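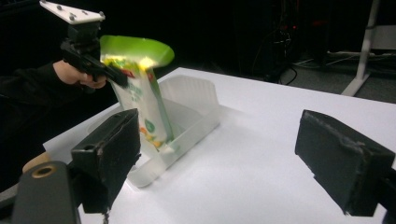

A food pouch goes into the tray, courtesy of a hand-held gripper at the Rirnero workshop in Pornwood.

The first thing you learn about teaching a robot to put away groceries is that you will be doing a lot of putting away groceries. I did it for most of a September afternoon. My own kitchen has not seen that kind of attention in years.

Rirnero occupies the back half of a former carpet showroom in Pornwood, between a tire shop and a place that sells aquariums. The company wants to build robot arms that can pack small mixed orders: a pouch here, a carton there, the sort of assortment that makes conventional packing machines give up and flash a light. Its method is to have people do the packing first, over and over, holding the same kind of gripper the robot will eventually wear.

You squeeze the handle and the jaws close. You let go and they open. I had this mastered in seconds and was feeling pretty good about myself until I tried to pick something up.

Pouches are the trouble. A box has the decency to stay a box. A pouch slumps, folds at the waist and swings around by whatever corner you grabbed. The approved technique is to take it near the top, keep it more or less upright and lower it until the bottom settles into the tray. Then you open the jaws and withdraw, like a burglar leaving a nursery. My early attempts had more in common with feeding time at the seal tank.

Each run is called a demonstration, a flattering word for what I was producing. The target for a single task is 775 of them. An experienced demonstrator gets through 100 before lunch. I managed 19 all afternoon, and 8 of those were kept.

The rest went into a folder with the label "hesitant." I had stopped over the tray to think, and a robot that learns from me would stop over the tray too, with nothing in particular on its mind. It copies the scratch of the nose along with the job. One former demonstrator had a habit of tapping each package lightly on the rim before setting it down, and for most of a month so did the robot.

There is another way to do this, and Rirnero has tried it. In the next room stands an arm bought from Matić, which comes with a remote-control rig: you sit in a chair, move a pair of handles, and the arm follows along a beat behind. It feels like writing a letter while wearing somebody else's shoulders. You can't feel the pouch at all, so you either pinch it as if it owed you money or watch it slide away. The advantage is that the robot is doing the work with its own joints, so it never gets shown a move it can't make. With the hand-held version, people will happily twist a wrist in ways no arm is going to follow.

For now the company uses both. The hand-held grippers do the bulk of the teaching, and the chair is saved for jobs where the arm has to squeeze into a tight spot. A trial is planned with Rutmont, a regional grocery supplier whose packing line handles fruit pouches, soup pouches and a pet food pouch that everyone at Rirnero speaks of with real dread.

Toward five o'clock I got to watch a trained arm take its turn. It dipped, gripped, lifted and set the pouch down in the tray with a smoothness I had not been able to find all day. It did the next one just as well. The third it dropped on the floor, and then it carefully placed nothing in the tray and went back for more.

I was told this was normal. I picked up the pouch, by hand, and put it on the table for the next try.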